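Ticket 1338
Subject: Sleeves slipping / not closing on smoked tumblers
Raised by: Hanneke Van Wijk
Customer: Esquivel (restaurant order, grey smoked tumbler with brown sleeve)
Priority: high, was medium
Status: part resolved, see last entries

Opened Jul 30, 2022, 08.50. Sleeves from the new bundle won't sit right. Some drop straight to the bottom, some stop halfway and won't budge. Same glass as January, supposedly same sleeve. Need an answer before the pallet is booked. Bench pics attached.
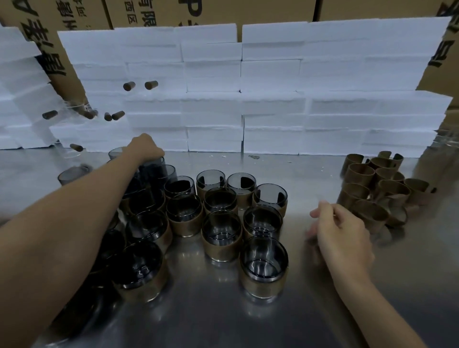
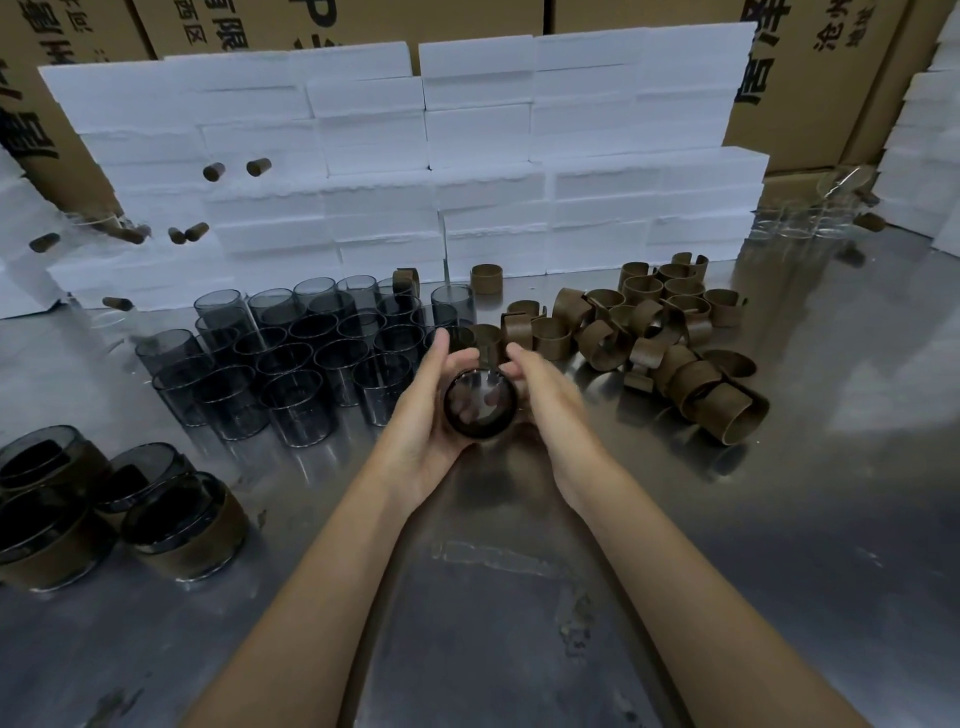
Lastden Glass & Table – Finishing and Packing Dept.

09.05 Hanneke
Order is 238 tumblers, sleeved, boxed in sevens. Steel bench by the foam wall. Glasses on the left, sleeves in a heap on the right as usual. Stopped the job for now, no point doing them twice.

What I'm getting:
- sleeve goes on, looks fine, pick glass up by the rim and the sleeve stays on the bench
- sleeve goes on crooked, gap at the side opens out wide
- sleeve on but the cutout ends up nowhere near where the card says

Not every one. Can't see a pattern yet.

09.20 Evaristo Ledesma
Which card are you on? There's two up on the board. Old one says cutout to the top, new one says cutout to the top AND lined up with the logo side of the box. Shouldn't affect the fit but worth knowing.

09.24 Hanneke
New one. Fit is the problem not the card.

09.40 Evaristo
Came down and had a go. Tried the following:

1. Swapped glasses. Took a sleeve that slipped and put it on another tumbler. Still slipped.
2. Swapped sleeves. Same tumbler, different sleeve out of the heap. Gripped fine.
3. Wiped the glass with the dry cloth, then sleeve. Bit better, not enough.
4. Squeezed the cuff shut by hand for a few seconds first. Held, then let go when I carried it to the end of the bench.

So it's the sleeves. Glass is ok as far as I can tell.

09.55 Dagmar Skála
Don't squeeze them please, they crease and Esquivel sent some back for that last time. If it needs squeezing it's a reject.

Also can somebody measure one. "Slips" doesn't help me when I ring Huvov.

10.10 Hanneke
Measured flat, edge to edge, with the steel rule. Good ones match the drawing. Bad ones are longer, 7 mm over. Doesn't sound like much but that's your grip gone.

Ones that stick halfway are a different thing. Those are the right length but curled too tight, think they've been at the bottom of the bag with weight on top. Leave them out on the bench a bit and they relax.

10.15 Dagmar
7 mm over is way out. Are there two batch labels in the bag?

10.22 Hanneke
Bag was already open when I got it, label's gone. Outer carton has one Huvov sticker, batch 125. Carton was re-taped though.

10.40 Montserrat Ibarra (stores)
That might be us sorry. We topped up a short carton on Thursday from the shelf next to it. Shelf one is for the taller Stistatis tumbler. Look the same brown, didn't spot the differnce. Not many went in but I didn't write down how many.

10.44 Dagmar
Right. So mixed sizes, not a Huvov fault. Montserrat please pull anything left on that shelf and label it. No more topping up cartons without the batch written on the side.

10.50 Hanneke
Ok so sorting it is. How we're doing it, for whoever is on this afternoon:

Sleeve length against the rule taped to the back edge of the bench. Over the line = Stistatis, goes in the grey crate.
Too tight = open end down on the bench, leave it till after break, try again.
Hold the glass low down in one hand, mouth up, check the rim with the other before it gets a sleeve. Chips go in the bin by the door, not back in with the good glass.
Sleeve on from the base. Stop when it's level all round. Don't force.
Lift by the rim, count of three. If it drops, wrong sleeve.

Keep the sleeved ones apart from the bare ones. I've been letting them get mixed up together and then had to check the lot again, my own fault.

11.30 Tonantzin Arriaga
Joining from the box end. What do I do with the ones already packed first thing? Boxes are taped.

11.33 Dagmar
Open them. All of them. Lift test on each glass.

11.35 Tonantzin
Thought so. On it

12.20 Tonantzin
Taped boxes done. Most ok, swapped the slack ones. One glass with a nick in the rim, binned. Found a sleeve on upside down too, cutout at the base, turned it round.

12.45 Evaristo
Took the old card down off the board. Only the new one up now. Added a line at the bottom in marker about the lift test, will get it printed proper on Monday.

14.10 Hanneke
Tight ones came good after break apart from a handfull. Those have gone back to stores in a bag marked TIGHT, no idea if they're any use to anyone.

Still to do:
- finish sorting the heap
- stores to confirm enough right size sleeves for the full order, think we'll be short
- Dagmar to tell Esquivel collection might slip

14.25 Montserrat
Checked, you will be short. Another carton of 125 here, sealed, Huvov tape. Bringing it over now.

14.30 Dagmar
Spoken to Esquivel, they can take it a day later. Dropping priority to medium. Leave ticket open till the last box has had its lift test.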